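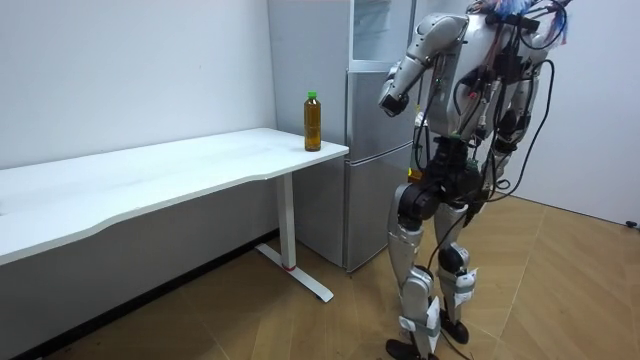

4. The bottle reach

4.1 Where we worked

All the reaching tests for Rotus were done in the back room at Zarmont, the shared workshop that Mojtaba Moradi and I have been members of for years. I had planned to do them at home, but my hallway is narrow and my downstairs neighbor is patient only up to a point. The workshop has a flat floor, a white desk and a fridge, and that gave us more or less the kitchen corner we'd been talking about in Section 2. Figure 3 (top of this section) shows the layout: robot on the right, bottle near the end of the desk, fridge right behind it.

I want to say a word on the cabling, which you can see hanging down the back in Figure 3. We had a nice plan for it, with channels and clips, and then we kept swapping motor drivers and the plan went out the window. Loose cables add drag on the shoulder. Mojtaba measured it with a luggage scale at three arm heights and we put a correction in the shoulder controller, but it's a crude one. If you build something like this on our kind of money (the whole project had 4,000 dollars for parts, not counting the legs, which we got secondhand as a pair), please leave yourself twice the cable length you think you need and then tie it down early. We tied ours down late and paid for it in recalibration.

4.2 The task

The task is as plain as we could make it. A capped bottle of tea goes near the end of the desk. Rotus has to bring its hand in from the side, close on the bottle, lift it a hand's width and put it back down. I picked tea over an empty bottle for the weight, and over water because our color filter could make no sense at all of clear plastic in front of a white wall! The green cap helped even more. For the first week the whole vision part was really just a green blob finder with a few sanity checks on top, and I'm still a bit fond of it.

We ran 200 attempts in total. Between attempts one of us moved the bottle to a new spot picked by a script, so that we couldn't go easy on the robot without noticing. The robot's feet stayed where they were for the whole run. Walking is covered in Section 6 and I'd rather not mix the two.

4.3 Coming in from the side

The first version of the planner came straight down from above, the way you'd pick up a chess piece. With a tall bottle this is a bad idea: the fingers reach the cap first, and the cap is both slippery and narrow. So we changed over to a sideways approach, low over the table, with the fingers pointing across toward the body of the bottle. In Figure 4 the hand is still well to the left of the bottle, with plenty of bare table between the two.

Figure 4. Hand over the table, bottle standing clear of the fingers. 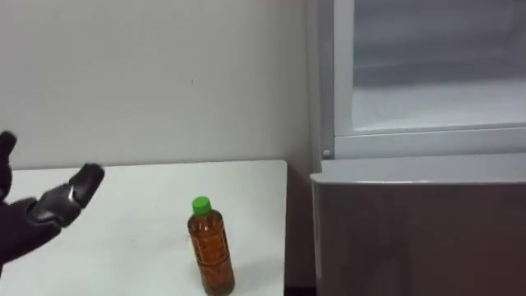 The sideways path brought its own trouble, mainly with depth. A white table, a white wall and a shiny appliance are about the worst things you can offer a cheap depth sensor, and ours would now and then decide that the table edge was a few centimeters closer than it was. Mojtaba's fix was to stop trusting depth for the table altogether. He fits a flat plane once, at the start of the session, and from then on only the bottle gets looked at. It's an old trick and I wish I'd let him do it sooner (I was holding out for a better sensor, which we couldn't afford).

The other fix was speed. We split the move in two, a quick part that ends short of the bottle and a slow part for the rest. In the slow part the wrist corrects itself on every new camera reading. Corina Wallner, who read an early draft of this section, asked why we didn't go slow the whole way. We tried. The shoulder motors sit under load for longer and heat up, and the heat shifts our torque readings enough to spoil the grip.

4.4 What we got

Of the 200 attempts, 112 ended with the bottle lifted and set back upright. In 21 the bottle was knocked over, nearly always by the thumb on the way in. The remaining attempts were stopped by the safety check or closed on air. Those numbers are well short of what a lab arm on a heavy base would give you, and I'm fine with that. Most of the air grabs happened with the bottle at the far side of the desk, where the elbow is almost straight and the play in our printed joints adds up. In September we'll swap the elbow bearings and run the same script again with the same bottle positions.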